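チケット 3309
件名:出荷ラベルの文字化け+二重印刷(Drarnwood倉庫 2号機)
製品:Zatier ラベル発行クライアント
状態:対応中
起票:Mitra Naseri
担当:Oluf Holst
月:September

Mitra Naseri
朝から2号機のラベルがおかしいです。宛名の漢字が一部だけ四角になる。全部じゃない。「髙」とか「﨑」が入ってる人は確実にだめで、普通の漢字でもたまに。あと同じ伝票が続けて二枚出ることがある。隣の1号機は正常。同じPCから出してます。
再起動はPCもプリンタもやりました。変わらず。
午後の集荷までに何とかしたいです。いま1号機に全部まわしてて列ができてる。

Oluf Holst
見ます。とりあえず質問だけ先に。
・文字化けは昨日の夕方の時点で出てましたか
・ロールを替えたのはいつ
・クライアント右下のバージョン表示
・二枚目のラベル、伝票番号は完全に同じ? 枝番ついてる?
テスト印字も一枚お願いします。クライアントからじゃなくて本体のボタン長押しのほうで。

Mitra Naseri
昨日は遅番じゃないので不明、Gleiceに聞きます。ロールは今朝替えた。バージョンは画面に出てない、灰色で空欄。
番号は完全に同じです。枝番なし。読み取ると二枚とも通っちゃうので怖い。
本体のテスト印字はきれいに出ました。

Oluf Holst
本体できれいならヘッドとロールはたぶん無罪。クライアントかドライバ側。
バージョンが空欄なのは起動時に設定ファイルを読めてないときの症状です。読めないと初期値で動くので、フォントも初期値になる。外字もってないやつ。普通の漢字がたまに化けるのはそれだけだと説明つかないけど、いったん置きます。

二重のほうは、ジョブの完了通知が戻ってこなくてクライアントが再送してる可能性。印刷キューを開いて、消えずに残ってるのがないか見てもらえますか。

Gleice Rezende
遅番でした。昨日の夕方は文字化けなし。二枚出るのは一回あったかも、自分が二度押したと思って捨てました。すみません、捨てたほうの番号はひかえてないです。
閉める前に更新のお知らせが出て「あとで」を押した。それくらい。

Oluf Holst
その「あとで」、夜中に勝手に入る設定になってる拠点があります。Drarnwoodがどっちか確認中。
キューどうでした?

Mitra Naseri
開きました。すごい残ってます。スクロールしても終わらない。下に3000件くらいと出てる。日付の古いのもあるみたい。消していいですか??

Oluf Holst
まだ消さないで!!
先に一覧を書き出してください。キュー画面のメニュー → 一覧の保存。それを共有フォルダの「ラベル障害」に。
消すと、どれが印刷済みでどれが未印刷か突き合わせできなくなります。前にBayramのほうで消してから気づいて、伝票控えを手でめくる羽目になった。

Mitra Naseri
保存しました。フォルダに置いてます。 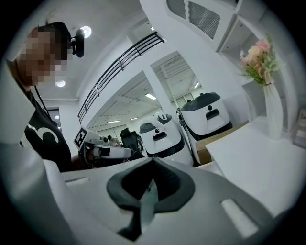

室内。黒いTシャツ、首に細いストラップ

Oluf Holst
一覧受け取りました。見た感じ:
・ほとんどが「送信済み・応答待ち」。紙には出てるはず
・本当に未印刷なのはごく一部、今朝の分だけ
・ポート名が途中から変わってる。古いほうは固定アドレス、新しいほうは自動で見つけたアドレス

なので夜中に更新が入って、2号機が「新しいプリンタ」として登録しなおされたっぽい。設定ファイルが空欄なのもこれで合う(古い名前でひもづいてるので、新しい名前だと見つからない)。
ただ、キューがたまり始めたのは更新よりずっと前なんですよね。応答待ちは前からたまってて、たまたま表に出なかっただけかも。別件の可能性あり。

手順いきます。順番どおりで。
クライアントを終了。右上の×だと常駐が残るのでトレイのアイコンからも終了。
2号機の電源を切る。LANケーブルは抜かない。
キューの「送信済み・応答待ち」だけ選んで削除。未印刷は残す。
プリンタ一覧で2号機が二つ見えるはず。後ろに「コピー」とついてるほうを削除。
残ったほうのプロパティでポートを固定アドレスのほうに戻す。アドレスは本体裏のシールに書いてあるやつ。
2号機の電源を入れて、ランプが落ち着いたらクライアント起動。
バージョンが出るか見る。出なかったらそこで止めて連絡ください。

Mitra Naseri
削除がなかなか終わらない。バーが動いてるのか動いてないのか。

Oluf Holst
件数が多いので10分は待ってください。固まって見えても強制終了しないで。

Mitra Naseri
終わりました。コピーのほう消した。ポートも戻した。が、シールの数字がかすれてて最後の桁が読めない。8か6か3。

Oluf Holst
本体でネットワーク情報を印字できます。給紙ボタンと一時停止ボタンを同時に長押し、一枚出たら離す。離すのが遅いと初期化モードに入るので気をつけて。

Mitra Naseri
出ました。シールと全然ちがう数字なんですけど。最後の桁どころじゃなく。

Oluf Holst
あー
じゃあシールが古い。印字されたほうが正しいです。そっちでポート設定してください。
Sepehrさん、2号機って入れ替えしました? 台帳だと前の個体のままになってる。

Sepehr Golestani
入れ替えました。前のがカッター不良で。Westonじゃなくて Weson の保守が代替機もってきて、そのとき古いシールを貼りかえた記憶があります。見やすいと思って…台帳は直してないです。すみません

Oluf Holst
了解です、それで応答待ちがたまってた理由もだいたいわかりました。完了通知の受け口の設定が前の個体のアドレスのままで、いまの2号機からの通知をクライアントが捨ててる。印刷そのものは通るので誰も困らなかった。再送が夜間更新で「しない」から「する」に変わって、二枚出るようになった、と。
再送の初期値が変わったのはこっちのリリースノートに書いてあります。拠点あての連絡には入ってなかった。そこはこちらの落ち度です。

通知の受け口も直します。クライアント → 設定 → 通信 → 通知元アドレス。印字された数字と同じにして保存。

Mitra Naseri
直した。起動した。バージョン出ました!
「髙」入りの人で一枚出したら正常。二枚目も出てこない。キューもすぐ空になる。
残ってた未印刷の分、流していいですか。

Oluf Holst
流す前に、未印刷の伝票を1号機で出しちゃってないか確認お願いします。今朝まわした分とかぶってるはず。

Mitra Naseri
かぶってました、全部1号機で出し済み。あぶない。消します。

Oluf Holst
はい、未印刷分も削除で。
二重に出たラベルのほうですが、箱に貼ってしまったものはありますか。番号が同じなので集荷側の読み取りでは弾けません。

Gleice Rezende
いま棚を見てきました。貼る前に気づいて横によけた束があって、箱に二重で貼ったのは見当たらず。よけた束は線を引いて処分します。昨日の一枚は控えと照合して、出荷は一回だけだったのを確認。

Tahmineh Shirazi
横から失礼、集荷側です。午後便は通常どおりでいいですか? 遅らせる前提で車を押さえてあるんですが。

Mitra Naseri
通常どおりで大丈夫です。1号機の列もなくなりました。ありがとうございます。

Tahmineh Shirazi
了解、戻します。

Oluf Holst
残り作業メモ
・台帳の2号機を現物にあわせて更新(Sepehrさん)
・本体裏のシールはがして書きなおし(同じく)
・夜間の自動更新を止めるかどうか。Drarnwoodは「自動」になってました。手動に変えるなら管理画面からこちらでやります、返事ください
・普通の漢字がたまに化けてた件、原因まだ不明。設定ファイルが読めてから再発なしだけど理由がはっきりしない。化けたラベルの現物が残ってたら捨てずに封筒へ
・1号機の通知元アドレスも念のため確認

明日の朝いちの印刷まで様子見でこのチケットは開けときます。

Mitra Naseri
化けたやつ、数枚あったので封筒に入れて机の引き出しに。
自動更新は手動でお願いします。

Oluf Holst
手動に変更しまた。反映はクライアントの次回起動からです。

Sepehr Golestani
シールはがしました。台帳は夕方やります。1号機のアドレスは合ってた。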